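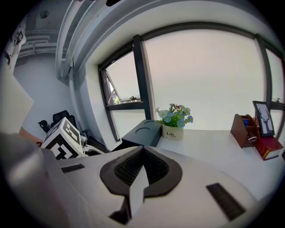 The print came from a man in Remitham who wanted 785 dollars for it and swore it was the lost reel of "The Duchess of Mancuso." Noemi Dal Bello had heard that before. People found lost reels in barns and church cellars, and when you threaded them up you got a newsreel about cattle.

"It's her," said Morena Longo, before the leader had run out. "Look at the hat."

"Everyone had the hat."

On the screen a woman came down a staircase, clutched her throat and fainted onto a bearskin. A count with a thin mustache knelt beside her. He read a letter, or held one, and rolled his eyes to heaven.

"That's the forged will," Morena said. "It matches the synopsis."

"The synopsis was written by a studio that also said its star was a Polish princess. She was a dentist's daughter." Noemi kept her hand near the switch. The stock looked right, she would give him that. It had the old smell, and the splices were ugly enough to be honest work. But a title card went by with the count's name spelled one way, and 2 minutes later he had an extra L.

"Printers made mistakes," said Morena.

"So do forgers."

They watched the duel. The count lost his sword, found it again without anyone throwing it to him, and stabbed a guardsman who fell down slightly early. Then came the carriage, the storm, the bridge. Morena had both hands over her mouth. She had written 8 letters to collectors about that bridge.

The carriage went over. It was a very small carriage, and the river was plainly a tub, and for a second Noemi forgot to look at the edges of the film for a date code.

The reel ran out and slapped around.

"Well?" said Morena.

"I'd like to see it again," Noemi said. "Slower. And don't call him until I've looked at that second L."

Morena was already rewinding.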